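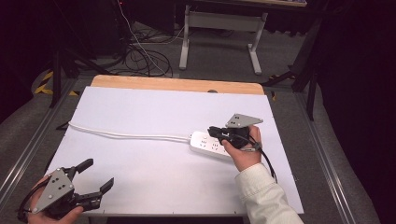 Load limits on extension equipment: what changes in October

The building's electrical rules for portable equipment have been rewritten, and the new text takes effect in October. Most of it restates existing practice. The parts that differ are summarized below.

Power strips must plug directly into a wall outlet. Connecting one strip to another is no longer allowed for any period, including during events. Space heaters, kettles and laminators go straight to the wall as well. The old rule permitted a heater on a strip if nothing else was plugged in; that exception is gone.

Circuits on the Perna side of the building are older and trip sooner than those in the Gowda wing. Inspection found 3 circuits there loaded close to the breaker rating on winter mornings. Tenants in Room 805 and the adjoining offices should move copiers to the corridor outlets, which are on a separate feed.

Cords may not run under carpet, through doorways or above ceiling tiles. Cords longer than a desk run need a written request. Jaqueline Magaña in facilities approves these, normally within the week — send the room number and the rating printed on the device, in watts or amps.

Almost 200 items are still listed without a test date. Anything untagged after October will be unplugged and left in place with a notice. Call extension 2074 to arrange testing.

Recent items
Skatik door readers: battery replacement
Drallunine parking lot repaving, phase two
Elevator inspection results
Recycling pickup moves to mornings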